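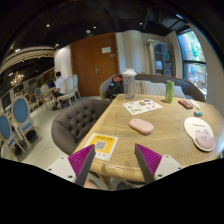
3 min read

Section 4. Pairing the Eter wireless mouse and setting up your desk

Before you start, charge the mouse for at least 30 minutes with the supplied cable. The light on the underside goes from amber to green when it is full.

4.1 Pairing

1. Slide the switch on the underside to ON.
2. Hold the pairing button for three seconds. The light flashes blue.
3. On your computer, open Bluetooth settings and choose ETER 851 from the list.
4. If a code is requested, enter four zeros.
5. Wait for the light to stop flashing, then move the pointer to all four corners of the screen.

Note: The mouse remembers two computers. Press the pairing button once to swap between them.

4.2 Pointer speed

The mouse leaves the factory set to 2100 dpi. To change it, press the left and right buttons together until the light blinks. Each further press of the wheel steps down, with 300 dpi the lowest setting. Leave it alone for five seconds to save.

4.3 Position

1. Set your chair so your elbows are level with the desktop.
2. Place the mouse beside the keyboard, close enough that you don't have to reach.
3. If you use a wrist rest, put the heel of your hand on it between movements. Lift off when you move the pointer any distance.
4. Keep the forearm and hand in a straight line.

Caution: Do not use the mouse on glass or a mirrored surface. The pointer will jump.

Caution: Gel rests can split. Keep them out of direct sun and away from heaters.

4.4 Cleaning

Switch the mouse off. Wipe it with a damp cloth and clear the sensor window with a dry cotton bud. Do not use methylated spirits on coloured finishes.

For spare feet and cables, contact Meesuk Office Supplies, Carnbridge, and quote part 697.

Comments (3)

Surachet Kaewkla
Step 2 took me two goes. You have to keep holding until it flashes, a quick press just swaps computers.

deskbound_ustilstead
Is there a left-handed version?

Marg T
Mine kept dropping out until I moved the modem off the desk. Fine now.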